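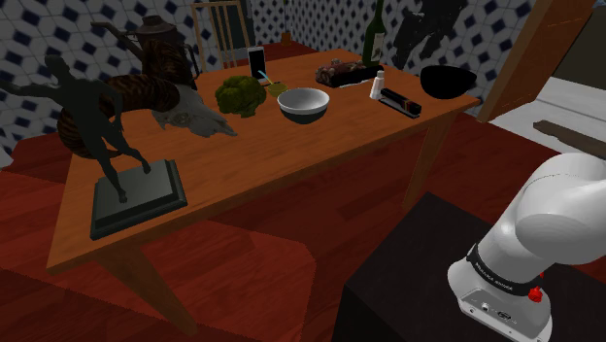 Cellule simulée, bras blanc sur socle noir au coin de la table, scène chargée.

Décalage entre la base du bras et la table après mise à jour

ruben_baert
Bonjour à tous. Je m'occupe de la cellule virtuelle Bunthorpe. Depuis la mise à jour du moteur, le bras descend trop bas au-dessus du bol blanc et touche le bord. Scène 3901, pas de calcul à 300 Hz. Les mêmes trajectoires passaient en août. J'ai vérifié les limites articulaires, rien d'anormal.

Maiara Rocha
Tu as quoi comme repère pour la base ? Chez nous l'origine était passée du dessus du socle au sol. Le bras s'affiche au bon endroit mais le planificateur calcule avec l'ancienne hauteur.

ruben_baert
Origine au-dessus du socle, dans les deux fichiers. Écart mesuré à l'outil : 7 mm en vertical, rien en horizontal.

i.rivas
7 mm, c'est la marge de contact. Regarde la valeur par défaut du plateau, elle a changé chez moi aussi. Et enlève des objets : avec le crâne de bélier et ses cornes, le maillage de collision doit être énorme.

Maiara Rocha
Pas d'accord pour les objets. Un maillage lourd ralentit le calcul, il ne décale pas l'outil. Si on vide la table on ne teste plus rien, autant garder la bouteille verte et l'agrafeuse près du bras.

i.rivas
Il peut les remettre ensuite. Pour trouver une panne je préfère partir d'une scène simple.

Visitación H.
Avant de toucher à la scène, rejouez la prise à vide, outil à 20 mm au-dessus du plateau, et relevez la hauteur aux quatre coins. Écart constant : repère ou marge. Écart qui augmente avec l'éloignement : c'est l'orientation de la base.

ruben_baert
Fait. Écart constant aux quatre coins. J'ai remis la marge du plateau à zéro : plus de décalage, le bras passe au-dessus du bol. Par contre le brocoli vibre maintenant quand il est posé.

Welington B.
Marge à zéro, c'est normal que ça vibre. Remets une petite valeur et compense la hauteur dans le repère de la table – pas dans celui du bras, sinon il faudra refaire toutes les poses enregistrées.

Maiara Rocha
+1 pour le repère de la table. Et note la valeur dans le fichier de la cellule, la prochaine mise à jour risque de l'écraser.

ruben_baert
D'accord, j'essaie ça lundi et je poste les deux fichiers.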